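Pireo Workshop
Progress Report to the Carroll Fund
Tabletop Settings: Backdrops, Table Surfaces and Storage
Submitted 2020-09-02
Prepared by Florêncio Barros, Project Lead

1. Purpose of this report

This report covers the second period of the Tabletop Settings grant. It describes the work completed on the six table bays in the Brerkham building, the materials purchased, the changes made to the original plan, and the work that remains. It should be read together with the first report, submitted in April, which dealt with the clearing of the room, the electrical inspection and the choice of suppliers.

The grant provides for each bay to be given a fixed table, a backdrop on its closed sides, and a set of interchangeable wall patterns and table surfaces. The intention stated in the application was that a bay could be changed from one domestic setting to another by a single person within a working morning. That intention has guided most of the decisions described in the following sections.

2. Summary of the period

All bays now have their posts in place. Backdrop panels have been hung in every bay except Bay 5, where the floor is uneven and the table has had to be leveled a second time. The first group of wall patterns has been delivered in full. The first group of table surfaces has been delivered except for one design, which the supplier has withdrawn. Storage racks have been assembled but are not yet labeled.

The project is behind the original schedule on storage and on written instructions. It is on schedule for panels and ahead of schedule for table surfaces.

3. Posts and panels

The original plan called for backdrops to be hung from a rail fixed to the ceiling. This was abandoned at the end of the first period, when the building manager advised that the ceiling could not be drilled without a separate permit. The bays now use upright aluminum posts standing at the table, with the panels meeting at the post in the corner. The Fund approved this change in writing.

The posts have a grooved profile, which allows a panel to be adjusted after it has been put up. In practice the adjustment is needed more often than expected. Panels that were flush on the day they were installed had drifted slightly by the following week in Bays 2 and 3, and staff have been asked to check the corners whenever a pattern is changed. Small brackets hold the posts at the base. Two were replaced during the period after their screws were overtightened.

The angle between the side panel and the back panel has been left to some extent to the judgment of the person setting up the bay. A fully square corner gave the neatest appearance but made it difficult to reach the rear of the table for cleaning. Opening the side panel outward solved this. No single angle has been prescribed, and the matter will be reviewed when all bays have been in use for a full period.

4. Wall patterns

Brolmont supplied 401 square feet of printed wall covering in this period. The patterns delivered are a blue brick with white mortar lines, a plain cream, a narrow green stripe, a gray tile and a wood-grain print. Each was ordered in quantities sufficient to cover the panels of one bay, with an allowance for trimming and repair.

The blue brick has been the most successful of the group. The courses are regular, and a person hanging the panels can use the mortar lines to check that the covering is level. The same regularity makes any error at the corner easy to see, and the first attempt was taken down and repeated. The plain cream covering shows marks and will probably need to be replaced sooner than the others. The wood-grain print arrived with a crease along one roll – Brolmont accepted the return and sent a replacement at no charge.

The green stripe has not been put into use. Its color differs noticeably from the sample, and the project lead wishes to compare it with the remaining table surfaces before deciding whether to keep it.

5. Table surfaces

Table surfaces were purchased in both plain and patterned designs. The patterned group includes a pale floral design and a check. Staff had asked for at least one light surface with a soft pattern, on the grounds that the plain white surface used in the first period looked bare and showed every scratch. The pale floral meets this request and has been paired with the blue brick. The combination is busier than the settings proposed in the application, although the pale ground of the table keeps it from becoming heavy.

Two methods of fixing the surfaces were tried. Clips along the table edge were quick to use but left the surface slightly raised at the corners. Removable tape on the underside lay flatter and took longer to change. Tape has been adopted for the present. A cleaning schedule has been posted in the room: surfaces are wiped at the end of each day and lifted once a month so that the tabletop underneath can be cleaned as well.

The withdrawn design was a dark linen print. The supplier has offered two alternatives, neither of which is close to the original. We propose to omit this item and to apply the amount to spare lengths of the pale floral, subject to the Fund's agreement.

6. Storage and records

Storage remains the weakest part of the project. The racks purchased in the first period were suitable for rolled coverings but too shallow for panels, which have been leaning against the east wall. A deeper rack was assembled in the final weeks of this period. It holds the panels upright and has cleared the walkway, a point raised in the safety inspection.

Labels have been printed and are waiting to be applied. Each pattern and each surface will carry a short code, and a register at the door will show which bay each item is in. At present this information is kept by the project lead in a notebook, an arrangement that is not satisfactory when the lead is absent.

7. Finances

Expenditure in the period came to $2,852. The largest item was wall covering, followed by posts and brackets, the deeper rack, table surfaces and tape. Receipts have been sent to the Fund under separate cover.

The unspent balance is $781. We request permission to carry this amount forward. It would be applied to the remaining panel work in Bay 5, to a replacement for the plain cream covering if one is needed, and to the spare lengths mentioned in Section 5. No increase in the total grant is requested.

8. Difficulties

Deliveries to the Brerkham building can be received only at the side entrance, and long rolls have to be carried up one flight of stairs. One roll was damaged at the end during carrying and the affected length was trimmed off. Future orders will specify shorter rolls where the pattern allows.

Lighting has also proved uneven. The bays nearest the windows are considerably brighter in the morning, and colors chosen there look different in the inner bays. Samples are now viewed in at least two bays before an order is placed. Window blinds were not included in the grant, and the building manager has been asked whether they can be supplied.

9. Work planned for the next period

Complete leveling of the table and hanging of panels in Bay 5.
Apply labels and open the register.
Write the instructions for changing a wall pattern and a table surface, with one version for the tape method only.
Decide whether the green stripe is to be kept or returned.
Review the corner angles in all bays.
Obtain a second group of pattern samples from Brolmont for comparison.

10. Decisions requested from the Fund

The Fund is asked to approve the carry-forward of the balance stated in Section 7 and the substitution described in Section 5. A reply before the next order is placed with Brolmont would be appreciated, as the pale floral is supplied in limited runs.

Attachment
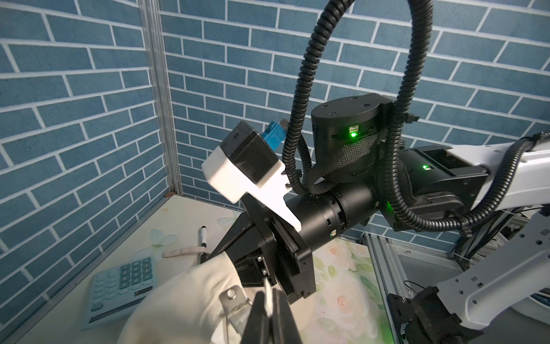 Blue brick panels meeting at the aluminum corner post, with the pale floral table surface.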